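Notebook, hand-held collection, snack packets
Thursday, started 9:40

Carrying on from the last entry. Goal for the day was to get the soft-packet set up to the point where Martti can start a first training pass over the weekend. Task as written on the sheet: pick one packet from a pile on a table, lift clear, place to the side, release, withdraw. One packet per episode. Operator picks the order.

Setup
Gripper B, blue ribbed pads both sides. Gripper A is still waiting for a linkage screw and I don't want to mix the two in one set until the jaw widths have been compared on the block gauge. Calibration run first thing, residual in the usual range, file saved next to the raw episodes. Finger zero was off after the pads were changed, so I re-zeroed closed with pads touching, then again with a light squeeze, and kept the first. The squeeze version makes the width read negative on thin packets and the loader clips it.

Location is a home table with a glass top and a printed cloth underneath. Anneli K. picked it. The tracker behaves better than it did on the bare white bench at Brerkham, where it lost position every time the hand came in close. Plenty of pattern to hold on to under the glass. Reflections from the window shift during the morning and I was worried about that, but the tracks from before and after 11 show the same drift.

Block 1
28 episodes recorded, 13 kept. Poor yield. Reasons, from the log:
- approach too fast, motion blur through the last part of the descent, tracker jumps
- episode started with the fingers already half closed
- two packets lifted together
- operator paused over the pile deciding which one to take

The last is my fault. With a free choice of packet the hand hovers, and the policy will learn to hover. From block 2 on the operator decides before pressing record and goes straight in. If the choice turns out wrong (packet buried, no edge to grab), stop and discard. Do not switch targets mid-episode.

Double lifts: Joonas wanted to keep them and label as failures. I have put them in a separate folder and left them unlabeled. We have no agreed label for it, and the last time we invented one during a session the Vovbridge converter dropped it without a warning.

Block 2
Slower approach. Asked the operator to come down at an angle and close across the middle of the packet, where there is enough slack to pinch. Grabbing the sealed end works by hand but with the pads it tends to slide out as the weight swings. Width reading at closure varies a lot between packets and also for the same packet depending on where the contents have settled. I would not use width as a grasp success signal for this set. Better to use the lift height plus the width staying put for a second afterwards.

Put a note in the episode template: hold still for one second after lift. Operators dislike it. Keep it anyway, trimming later is cheap.

Block 3, after coffee
12 more kept. Pile was rebuilt between episodes by dropping the packets from a small height. Before that we had been laying them out by hand, and when I scrolled through the first frames of block 1 the piles all looked alike: big one on top, label up. Dropping gives more overlaps and more face-down packets. It also sends some toward the rim. Those stay where they land so long as they can be reached.

Other items on the table are left alone. Raimo asked if we should clear everything except the targets. I say no for this set. The earlier Balogun set was collected on cleared tables and the policy reached for anything that was not table. If we want a cleared variant we can record it later as its own block with its own tag.

Force
No force sensing on this unit, so crushing is judged by eye and ear. Instruction given: close until the packet stops slipping, then stop. In practice people close until the trigger ends. Tried a printed stop on the trigger that limits travel, and it helped with the crisps but then the thin packets could not be held. Removed it. Maybe a softer spring. Martti has one from the old Camelix handle, to be tried on gripper A once that is back together.

Data handling
Upload split per block. Naming as agreed, site_task_block_episode, no spaces. Found one block saved under the previous task name and corrected it in both the folder and the metadata file. Please check both when renaming. The loader reads the metadata and ignores the folder.

Checked a random handful of kept episodes by replaying the pose track over the video. Mostly fine. One has a jump of several centimeters at lift, right when the packet fills most of the lower view. I expect this to recur with the larger bags, which hide a lot of the table once they are held close to the lens. Possible fixes:
- lean more on the inertial data during the lift
- tell operators to grip so the bag hangs down and away
- mask the gripper and held object before feature matching

Third one is the proper fix. Second one is free, so that goes in the instructions now.

Open points
1. Operator variety. All of today's episodes are from two people, both right-handed. Need at least one left-handed operator before the set is called done.
2. Release. Many episodes end with the fingers opening while the hand is already moving off. The packet gets flicked. Decide if we accept this or re-record.
3. Length of episodes. Block 1 runs long, blocks 2 and 3 are tighter. Either trim block 1 or leave it out of the first pass. I lean toward leaving it out.
4. Spare pads. Ribs on the left one are starting to round off at the tip.

Maroon crisp bag, closed across the printed front, starting the lift:
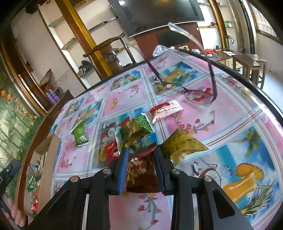 Anneli Laitinen read through the entry and wrote underneath that block 1 should go into the first pass after all, trimmed, with the hovering cut out by hand if necessary, as a set this small cannot spare 13 good grasps. She also wants the double lifts labeled before anyone forgets which they were, and asks that the converter be made to stop on an unknown label.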